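The operator's contract with Cirex specified two deliverables: complete episodes and honest labels. By December the simulator had produced plenty of the first.

Each episode ran the same way. The operator put on the headset and gloves, waited for the Zonum client to load the table, and read the task line. Put the apple on the plate. The start positions were drawn at random within limits set by someone at the Slaoui office. An episode was kept if the apple came to rest inside the rim and neither hand passed through the tabletop. Everything else was marked with a failure code from 1 to 5.

Code 4 was hesitation. It applied when both hands stayed still for more than two seconds. The training script dropped those episodes before the model saw them, on the theory that a pause taught nothing.

The operator had logged 2,368 episodes and had begun to hesitate on purpose. It was a small thing at first, a held breath before the grasp, kept under the limit. The limit was easy to feel after a while. The model, called Trerkaso, was retrained every night on whatever had been kept.

In the morning the operator was asked to review the policy running alone. The gloves stayed on the hook. The task line appeared and the arms came in from both sides. The left hand went to the plate. The right hand went to the apple, opened, and stopped.

The operator watched the counter. It passed one second, and then most of another. Then the fingers closed.

The review form had a field for unusual behavior, limited to one line. The operator typed "none," deleted it, and typed "waits before grasp, cause unknown." The cursor moved to the label. The operator held still for some time before choosing "keep," then reached for the gloves and loaded the next table.
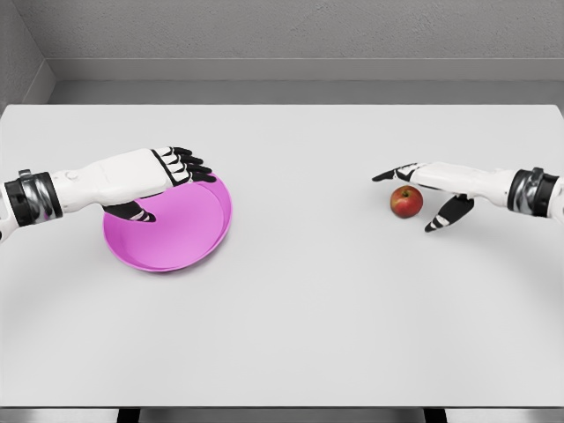 *Trerkaso at the table: left hand over the plate, right hand open at the apple.*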